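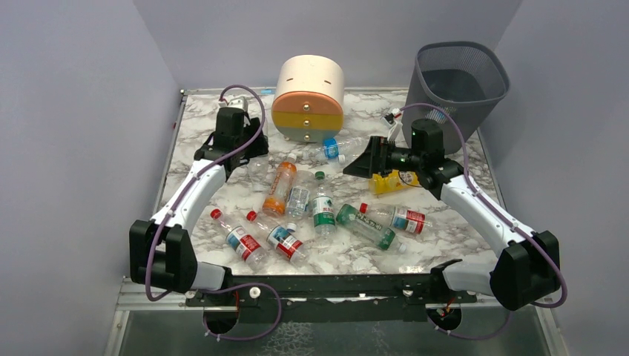

Step 1: Get everything out where you can see it

Before you rinse a single bottle, bring them all to one spot. I mean all of them — the one rolling about under the passenger seat, the two beside the bed, the one in your gym bag that you've been pretending isn't there. I like to do mine on a Monday morning with a cup of tea going, but any time you've got a clear table will do. Lay them down any old way, and don't worry about neatness yet.

Have two containers standing at the back of the table before you start, one for bottles and one for proper rubbish. A mesh wastebasket is lovely for the rubbish side, as long as nothing drippy goes in it! For the bottles, any upright bin with a bit of colour to it will do, so that the kids can tell the two apart.

Step 2: Empty and rinse

Tip out whatever is left in the sink and give each bottle a quick swish with cold water. You don't need soap unless it held milk or something sticky. I keep an 800 mL jug of water beside the sink and find it does a whole batch if I pour from one bottle into the next.

Step 3: Caps and labels

Check what your own depot wants here, as they do vary. Ours at Wedgate likes the caps off and the labels left on, so I drop the caps in an old Molta jam jar. When I finally emptied that jar in January there were almost 456 in it, which gave me a bit of a fright.

Step 4: Let them drain

Stand them upside down in the dish rack for 40 minutes or so, or overnight if you're heading to bed anyway. A bottle put away with water in it will make the whole bin smell by the weekend, and then you'll be washing the bin as well.

Step 5: Into the bin

Bottles go in neck first, with the big ones at the bottom. Squash them only if your depot takes them flat — the return machines at ours won't read a crumpled label. When the bin is full, tip it into a sturdy bag and pop it by the back door with your shopping bags.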